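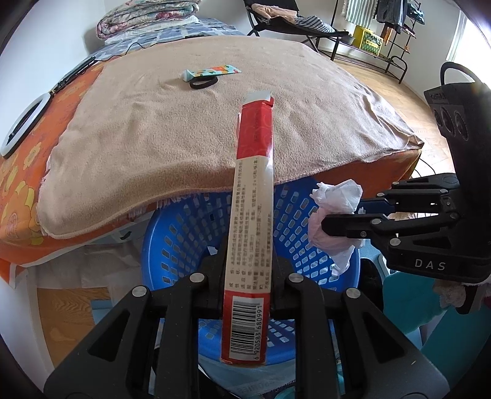
1/ Moving week thread, for anyone else leaving Cletbridge with too much stuff and not enough car

2/ I gave myself a budget of 1,000 dollars and the first quote from Larurlow Movers was already over it. Second try was Tavares, who came in lower if I did all the boxing up myself. So guess who's boxing!

3/ I own 21 mugs. I live alone. I have used maybe two of them since spring

4/ The spice drawer took a whole evening — three half-empty cumins, and one jar with no label that I sniffed for way too long and then kept anyway

5/ Sold the couch for 265 and the guy wanted to know if the blanket came with it. Sir, it's my blanket. (He was nice about it)

6/ Small cardboard packages go in with the towels, by the way. They get crushed flat under books, ask me how I know

7/ Gremosix storage wants the padlock to be one of theirs, so read the email before you go buy a nice one on Wednesday like I did

8/ Anyone want a nice padlock? Or 19 mugs? You'd have to come get them before the truck does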